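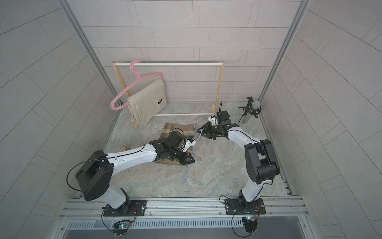

Two arms, one clothes rack, a towel on a pink hanger.

Paid participants wanted: can a machine do your laundry yet?

We doubt it, and we'd like people who do their own washing to help us find out. Larkulis is running a household chores trial at Tustumport and needs judges with no stake in the answer. Engineers tend to mark their own work kindly.

You'll watch two-armed robots hang, fold and put away ordinary laundry, then do the same jobs yourself and score both. A towel dragged onto a hanger in a heap is not a pass. Neither is a chore that needs a person standing by to rescue it.

Sessions run 3 hours, Thursday evenings in February. Pay is $95 a session, parking included. You must be 18 or over and able to stand for stretches of 60 minutes. No technical background wanted. If you work for a robotics company, please don't apply.

To apply, write to Mei-kuen Wei, trial coordinator, and tell us which chore you'd hand over first and what would make you take it back.

Recent listings
Shelf stacking trial, night observers (2 places)
Nikus: kitchen testers, casual
Cheng: shop-floor assistant, part-time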